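Pegs, Mostly

The memo said "automation readiness." It went out to all of us at Monusell in August 2022, and by lunch half the packing line had updated their resumes. I hadn't, but only because I couldn't remember the password to mine.

I've been in kitting for longer than I'd like to type. Kitting means you take small parts out of one place and put them in another place, in the right order, until it's time to go home. We do 400 kits on a good shift. So when management says the word robot, people in kitting tend to look up.

What we got first was homework. Before a robot can do my job, somebody has to do my job slowly, with gadgets on, so the machine has something to copy. A few of us said yes to a rotation. You hold a gripper in each hand, you pick up a wooden cylinder, you take it to the tray, you go back for the next one. I have a mortgage and a forklift certification and I spent my Tuesday on this.

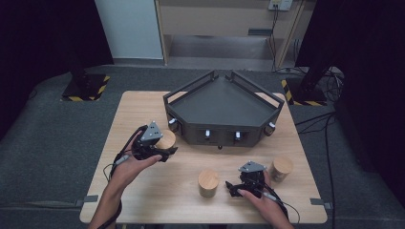
What it does to your hands

The first thing you lose is your fingertips. I can sort washers by feel with my eyes on the clock, and with a gripper on each hand I was a toddler in oven mitts. Rocío Toledo, who trained me when I started and is still faster than me, put hers down after ten minutes and said she finally understood the new hires.

Then you get used to it, and that's a little worse. By the second week I was reaching for my coffee as if it needed lining up first.

The software is called Gruveo and it wants everything smooth. No snatching, no fidgeting, no going back to fix your grip. It wants a better employee than me. Ivana Maldonado runs the sessions and she's nice about it, but she does say "again" a lot. We had to get to 3946 good tries between us before anyone at the head office would talk about phase 2, and I'd like it noted that a lot of the early ones were mine and were not good.

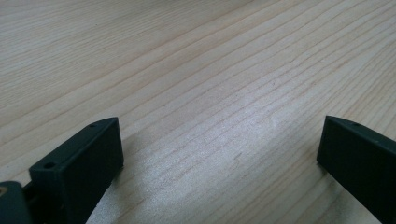
My own worry was never really the robot. It was the pay grade. If I'm teaching, I'd like to be paid like a teacher (okay, bad example), and so far the rotation counts as "light duty," same code they use when you've hurt your back. Rocío has asked about it twice. Meanwhile it's tiring in a way that doesn't show: you stare down past two dark fingers at a shiny patch of wood grain until you start seeing rivers in it, and then you go back to the line and the regular bins look too loud.

Some things have changed for the better, I'll admit. Engineers come down and ask how we do stuff. One of them wrote down the way I tap a bin before I reach in, and I had to tell him that was just a habit. He kept it in his notes.

The line itself still has people on it. The new cell is supposed to go in where the old Zirnov labeler is, if anybody can get the Zirnov out. I'm back on rotation next week and I've asked for a taller chair.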